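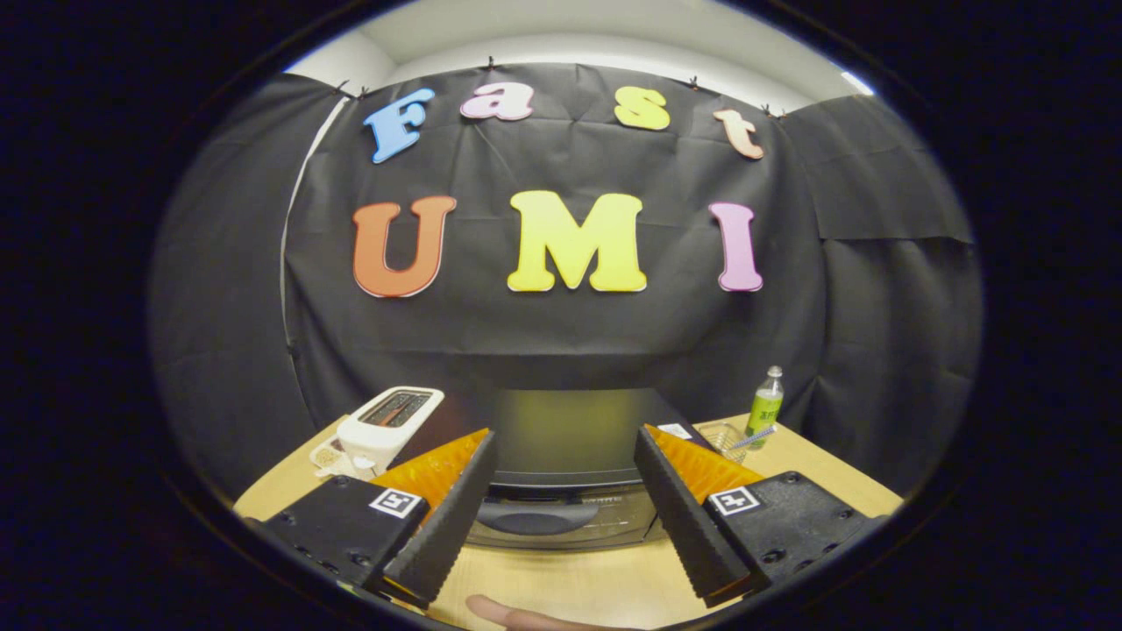
手持夹爪采集的数据该怎么算账

过去一年里，用手持夹爪采集示教数据的做法铺开得很快。人拿着夹爪直接干活，夹爪上的相机把过程录下来，事后恢复轨迹，再拿去训练策略。这条路省掉了遥操作那一整套设备，我是赞成的。我不赞成的是现在汇报结果的方式：多数报告把采集条数放在第一行，把成功率放在第二行，中间那一段几乎不写。

中间那一段恰恰最费工夫。我们组在厨房台面类任务上前后录了2820条，经过轨迹恢复、时间对齐和人工复查，最后进入训练集的是1293条，不到一半。丢掉的那些，有的是定位中途跳变，有的是夹爪开合宽度读不出来，还有一部分轨迹本身没问题，但操作者中途改了主意，伸向一个物体又转去拿另一个。前两类可以靠程序筛，第三类只能靠人看。看一条的时间常常比录一条还长。

所以“一小时能录多少条”这个指标，我认为参考价值有限。它衡量的是手的速度。真正应该报的是一小时能得到多少条可用数据，并且把复查的人工时间算进分母。按这个口径，手持方案仍然比遥操作快，只是领先幅度没有宣传里那么大。把这个数字老实写出来，对方法本身没有损害，对准备照着做的人却很有用，他们至少知道该安排几个人做复查。

第二个问题是场景。Davamberg和Hikville两处的台面我们都用过，任务相同，物体也大致相同，无非是家用电器、瓶子、杯子这一类东西。只用Davamberg的数据训练，在原地测200次，成绩很好看；搬到Hikville再测200次，失败明显增多，而且集中在接近物体的那一小段。夹住之后的动作反而没怎么变差。我们起初以为是光照，换了灯以后改善不大。后来把Hikville的少量数据混进去重训，接近阶段的失败才降下来。两处台面的高度和背景都不一样，究竟是哪一个起了主要作用，目前还分不清。

有人会说这就是数据多样性不足，多去几个地方录就行。道理没错，可是很多组的采集都固定在同一张桌子上，背后挂一块布，物体摆来摆去就那几样。固定环境对调试设备很方便，定位也稳，我们自己也这样做过几个月。问题出在把这种数据得到的成功率写成“泛化能力”。在同一块背景前换杯子的位置，测的是插值。报告里应当把测试环境是否出现在训练集里单独列一栏，这件事不花钱，也不需要新算法。

第三点有争议，我还是想说。手持夹爪的末端形状应当和机器人上装的完全一致，包括手指的材料和磨损程度。Kutlow那套软指我们用了一段时间，采集端的手指换过一次新的，机器人端没有换，之后开瓶盖这类需要持续用力的动作就开始打滑。查了两周代码，最后把两边手指一起换掉才恢复。软材料的变形在图像里看得见，策略会学到它，两边变形不一样，策略看到的就是另一只手。现在我们规定两端同时更换，并在数据里记下更换的日期。很多公开数据集没有这个字段，希望以后能加上。

也有同行反对这种要求，理由是规模上去以后，这些差异会被平均掉。Þrastardóttir实验室的内部讨论里就有人持这个看法，并且认为人工复查迟早会被淘汰。我不排除这种可能。但在目前大多数组能负担的规模上，差异还没有被平均掉，它们直接出现在测试结果里。用将来的规模为现在的粗糙辩护，读者没有办法检验。

我的建议很具体。发表这类结果时，至少写清四项：原始条数和可用条数，复查用掉的人工时间，测试环境与训练环境的关系，两端夹爪的更换记录。四项加起来占不了半页纸。审稿的时候，我会先翻这半页，再看成功率那张表。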